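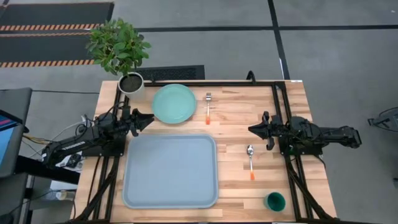 Most of the faults logged against a two-arm table cell come down to loose bolts and tired cables, according to Delwyn Quinlan, and the arms themselves get blamed far more often than they should. The Gumum cell at Tranititz is usually given as a case in point. Its upkeep follows a written routine that has changed little since the cell was first put together.

Layout

The Gumum cell is a bench-top work cell for handling tableware. It has a wooden butcher-block top with a black aluminum extrusion frame marking out a rectangular work area. A robot arm is mounted on each of two opposite sides, so that the arms face one another, and each carries a gripper with parallel fingers. Plates, cutlery, cups and a tray are the usual work pieces. They are set out by hand before a run — the cutlery has orange handles, the plate and tray are pale green and pale blue, and the cup is a darker green.

Setting up

The frame is squared first and bolted down before either arm goes on. Each arm base is then fastened and checked for rock by pushing on the first link with the power off. Cables are bundled near the base with enough slack for the full swing of the arm. A bundle pulled tight at the base will often pass a short test and then drop its signal partway through a longer one.

Homing is done one arm at a time, with the other parked clear of the centre. The grippers are then opened and closed on a spare cup, and the closing force is adjusted until the cup can be lifted without slipping. At Jalorlow, where a second cell was built to the same drawings, both arms were at first homed together. The practice was dropped in February after the wrists touched.

Routine care

Frame bolts are checked every two weeks. Finger pads are wiped at the end of each day and replaced when the surface turns shiny, and the pads on both fingers are changed as a pair. The tabletop is cleaned with a damp cloth only. Standing water can lift the grain, and a plate resting on a raised patch will tilt when gripped.

Repairs

The wrist motor is the part most often taken off. The usual fault is a worn connector, and the Vidal service notes allow three reseatings before the cable is replaced. Removing the motor takes over 2 hours if the cabling has been tied to the housing, as it was in the first build — later builds use a clip. An arm that has had its wrist apart is homed again and run at low speed before it goes back to normal work.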